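Temps de lecture : 2 min

Imprimer | Envoyer par e-mail

Choix d'une pince pour petit bras : Viklund ou Erton ?

prudach_atelier
Bonjour, je compare deux pinces pour un bras monté au sol, avec un contrôleur Pamdale. La Viklund pèse 635 g, l'Erton 600 g. Caméra au poignet dans les deux cas. Avec la Viklund, le carter occupe tout le haut de la vue et je perds une bonne partie du champ. Est-ce que ça gêne vraiment pour la saisie, ou est-ce que le logiciel s'en accommode ? Budget maximum 2 000 euros, caméra comprise.

mecano_b
Prends l'Erton, elle est plus légère. J'ai payé la mienne 1 429 euros et je n'ai jamais eu de souci.

labo_pince
Les 35 g d'écart ne changent rien sur un bras de cette taille. Regarde plutôt le montage de la caméra. Si le carter reste fixe par rapport à l'objectif, tu peux masquer cette zone une fois pour toutes dans le contrôleur. Ce qui gêne, ce sont les pièces qui bougent devant l'objectif : il faut recalculer le masque à chaque position. Avant d'acheter, fais une prise de vue bras baissé et une autre bras tendu, puis compare la surface de sol encore visible. Fais aussi l'essai sur un fond rayé, certains réglages de détection de contours s'y perdent. Vue de mon poignet, bras baissé :
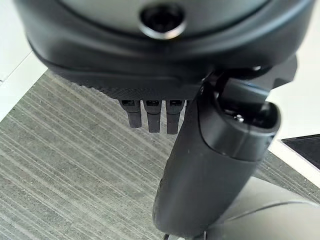 Carter gris foncé en haut, segment noir à droite, moquette striée dessous.

Avec le masque, je travaille sans problème dans la moitié basse. Pense à refaire l'étalonnage si tu démontes le support.

Contact | © 2018 | Haut de page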